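Dec 24, 2024

Uniform folding and bagging, back room at Clulham. Short day, so only the red sets. Paula and Chang-ho in until lunch, Alina came by for the size list.

Where we stand: the order from Avram is 80 sets, a set being one sleeveless jersey and one pair of shorts in the same size. All of them have been through the wash at Suton and came back in the tall hampers, jerseys and shorts mixed. Sorting by size took longer than the folding did. The neck tags on the jerseys are easy to find, but the shorts have theirs inside the waistband at the back and the elastic curls over it, so every pair has to be opened up.

Surface. The steel table is still no good for this. The mesh slides on it and the hem walks away while you are squaring the shoulders. Folding on the gray padded bench is slower to reach across but the fabric stays where you put it. Chang-ho asked for a second one the same height. Roxana has the Stondar catalog and will look after the break.

Fold for jerseys, as we did it today:

1. Lay it flat, printed side up, and pull the hem straight before touching anything else.
2. Smooth from the middle out to the side seams with the flat of the hand. Don't drag across the numbers.
3. Tuck the neck tag in.
4. Fold each side in to the edge of the number. The number itself stays flat.
5. Hem up to the bottom of the number, then once more so the team name ends up on top.

Step 4 is the change from the May version. In May we folded straight down the middle and then across, and after a few weeks on the shelf the numbers had a line through them that would not steam out. Aurelia kept one of those in the drawer if anyone wants to see it. The new fold is wider and takes up more shelf. I don't mind that.

Shorts: waistband to waistband, legs matched, one fold up from the leg opening. Do the waistband first. If the elastic is left gathered the whole thing comes out thicker on one side and the stack leans. Paula stretches the band once between both hands and then lays it down, and hers were the flattest of the lot. I've started doing the same.

Bagging. Jersey on the bottom, shorts on top, trim facing the opening. We tried it the other way around for the first hamper and the name was hidden against the label, so those got redone. The bags themselves are fine. We are well into the box of 3,000 and there have been hardly any split seams.

Problems today:

- White trim on the armholes picks up lint from the hampers. A dry brush gets most of it. Tape works too but leaves the trim fuzzy, so no tape.
- One jersey with pink bleed along the neck trim. Set aside for Suton with a note pinned on. Not ours to fix.
- Two pairs of shorts with a loose thread at the leg hem. Trimmed, not pulled.
- Steamer drips at the start. Run it over a towel first.

Steaming. I had the dial too high in the morning and backed it off when the lettering began to feel tacky. From now on the jerseys get steamed from the inside only, turned out, and left hanging until they are cool before anyone folds them. Shorts can take more. Alina wants this on the wall card and I said I would write it up. The card still has the old fold on it as well, so it needs redoing anyway.

Shelf. Red sets go on the left, smallest at the top. The 185 loose warm-up tops from the other order are still on the right side and can't move until Avram tells us where they are going. Paula wrote to them again this morning. Please don't stack anything on top of them, the bottom ones are already pressed flat at the collar.

Left for after the break: the last hamper, the wall card, an answer on the second bench, and recounting the large size. Alina's list and mine differ by 2 and I would like to know which of us is wrong before anything gets taped shut.

Brush is in the top drawer. Steamer emptied and unplugged. 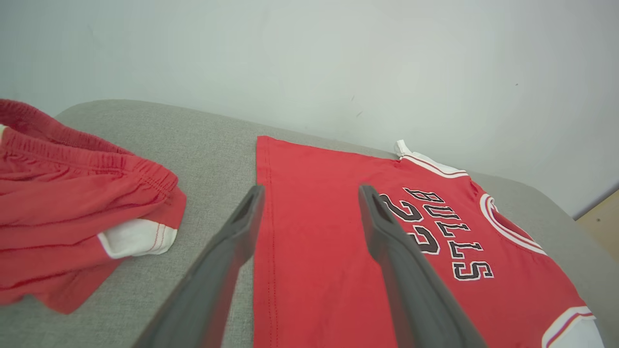 Should a jersey and its shorts be folded together or separately?

Fold them separately, then put the shorts on top of the jersey in the bag. Folded together, the waistband presses into the lettering and leaves ripples in it.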